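We use cookies to remember your preferences and measure traffic. By continuing to browse you accept our cookie policy. Accept | Manage settings

Codholm Fabric Shaver, Second Version: Long-Term Review

December 30, 2021

Codholm replaced its original corded fabric shaver in October with a rechargeable model. The company kept the name and the general shape and changed nearly everything inside: motor, blade mount, battery, lint bin. I bought one at retail and have used it on sweaters, a wool coat, two throws and a sofa. For comparison I used the Trelleck corded shaver, which I have owned for several years.

Build

The body is matte plastic with a rubber strip along the grip. Weight on my kitchen scale is 356 grams with the bin empty. That is heavier than the Trelleck, and most of the difference sits in the handle, where the battery is. The balance point falls just behind the switch, so the head does not tip forward under its own weight. On a flat garment this is useful. On the vertical side of a sofa arm it makes no difference.

The foil is steel with holes in two sizes. The larger ones take in long fuzz, the smaller ones take the tight pills. A plastic spacer ring clips over the foil and lifts it off the fabric. It has three positions. The click between the first and second is weak, and mine moved on its own several times when I pressed too hard near a seam.

The lint bin is clear and slides off backward. It fills quickly. There is no lock on it, and a knock against the edge of a table will open it.

Cutting

On plain flat knits the Codholm is very good. A machine-knit merino sweater with heavy pilling under the arms took one pass at the middle setting and a second at the lowest. No thinning was visible when I held the fabric up to a window. The Trelleck needed more passes for the same result and ran hotter at the head.

Ribbed knits take more care. The foil rides on top of the ribs and leaves the pills in the grooves. The fix is to lay the garment on a firm surface, spread the ribs with the free hand and work along them. Cuffs and hems are the worst areas, as they pull back to their resting width as soon as they are released. A bed is too soft for this work, although it is where most people will sort their knitwear first.

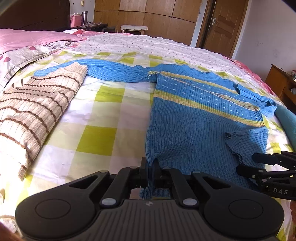

Loose Threads and Raised Patterns

The manual says to keep the head away from snags, and it should be taken seriously. With the spacer removed, the blade will catch a pulled loop and cut it. I tested this on an old scarf and had a small hole within a few seconds. Textured stitches, bobbles and anything knitted in a raised pattern should be done with the spacer at its highest position or left alone and picked over by hand. Frayed edges should be mended before shaving.

Mohair and brushed alpaca are not suitable. The shaver removes the surface the fabric is supposed to have.

Battery and Charging

Codholm states a capacity of 400 mAh. The cell is built in and cannot be replaced without breaking the case. In use, a full charge lasted long enough for four adult sweaters on the low speed, with a noticeable drop in motor pitch during the last one. The high speed drains it much faster and gave me no cleaner result on wool. I used it only for upholstery.

Charging is by USB-C. The cable in the box is short. The shaver does not run while plugged in, so a flat battery ends the job. The corded Trelleck has no such problem, and for a sofa it is still the one I would pick.

Blades and Upkeep

Replacement blades are sold under part number 3794 in packs of 2. They press onto the spindle without a screw. The old blade comes off with a fingernail, though the edge is sharp and a cloth is a better idea. A small brush is included and fits in a slot in the base. Lint packs in around the spindle and needs to be cleared after every second garment, or the motor slows.

I also tried a pack of blades from Boychuk that is sold as compatible. They fit, but one of them scraped the foil at high speed. I went back to the original part.

Verdict

Recommended for flat and lightly ribbed knitwear. Acceptable for coats. For furniture, buy a corded model. The spacer ring needs a firmer click and the bin needs a latch. Owners of the first Codholm shaver should note that its blades and foil do not fit this one.

Rating: 4 out of 5

Related Reviews

Trelleck Corded Fabric Shaver
Boychuk Cedar Sweater Blocks
Rurnenix Handheld Garment Steamer
Rurnenix Flat Drying Rack
Wool Combs and Sweater Stones Compared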